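May
Posted by Shazia Arain

Ticket: obituary page shows the wrong service time, and other sorrows
Status: open, then closed, then open

Monday, 8:10 a.m. Call from the Kahsay office. The notice for one of their families says the memorial service is at 12:00 midnight. The family would like it to be at noon, as would the minister. I fixed the line by hand and told them it would show up in a few minutes. It did not show up in a few minutes.

8:40. Still midnight. Cleared the cache on Norno, which is what we run the notices on for those just joining. Midnight. Cleared it again with more feeling. Midnight.

8:55. Looked at the raw entry. My edit is there and it says noon. The page people see is built from a copy that Clilter makes when the notice is first approved, and Clilter doesn't look at the entry again unless the status changes. So a typo caught before approval gets fixed and a typo caught after approval is with us for eternity. Unpublished the notice, counted to ten, published it again. Noon.

9:05. Publishing it again also sent the "a new notice has been posted" email to everyone on the county list. That is 1079 people. Eleven of them had already written back by the time I refilled my coffee, most to ask if there had been a second death.

9:30. Wrote a short apology to the Kahsay office and asked them to pass it on. They were very decent about it. The daughter said her father was late to everything and midnight would have suited him.

10:15. Leandro Marín wants to know why it said midnight in the first place, a fair thing to want to know. The intake form takes "12:00" with no a.m. or p.m. and lets it through. Then the template turns 12:00 into words, and it has decided that 12:00 with nothing after it is the start of the day. Every other hour gets passed along as typed. I checked with test notices at 11:00, 1:00 and 2:00 and they were all fine. Only noon is cursed.

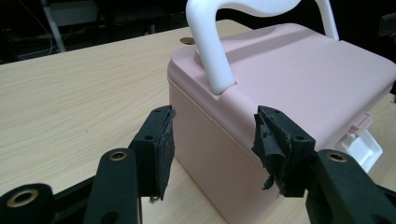
10:50. Went looking for other victims. Searched the archive for the word midnight and got 34 notices going back to when we moved off Skollitz. One of them is a real midnight, a candle vigil. The other ones are services, a graveside, and a covered dish lunch. I assume people worked it out, or else the cemetery has seen some odd traffic.

11:20. Leandro asked if I could fix the old ones all at once. I can, as long as we don't mind sending each one to the county list again. We mind. Turned off the mailer, fixed three as a test, turned it back on. It had saved them up. It sent all three. Among them was a gentleman who passed four years ago, and whose sister-in-law has now called the front desk.

11:45. Mailer is off and its queue is emptied, for real this time – I watched it. Did the rest by hand.

1:30 p.m. While I was in there: the "survived by" box cuts off at 2000 characters and doesn't say so. This is how one large family lost its last several grandchildren in the middle of a name. Not today's problem, but I'm writing it down because they were right to be upset and we told them it was their browser. Opened a separate ticket.

2:10. Template changed so 12:00 with nothing after it now stops and asks. Tested with noon, midnight, and "12 sharp," which it refused. Leandro says refusing is fine.

2:25. Closed.

3:05. Reopened. The ask-first box shows up on the photo caption field too, if the caption has a 12 in it. Somebody was trying to enter "Dad at age 12" and was asked whether that was a.m. or p.m.

3:40. Caption field left alone now. Mailer back on. Left a note for the night shift not to republish anything, and if they have to, to call me at home first.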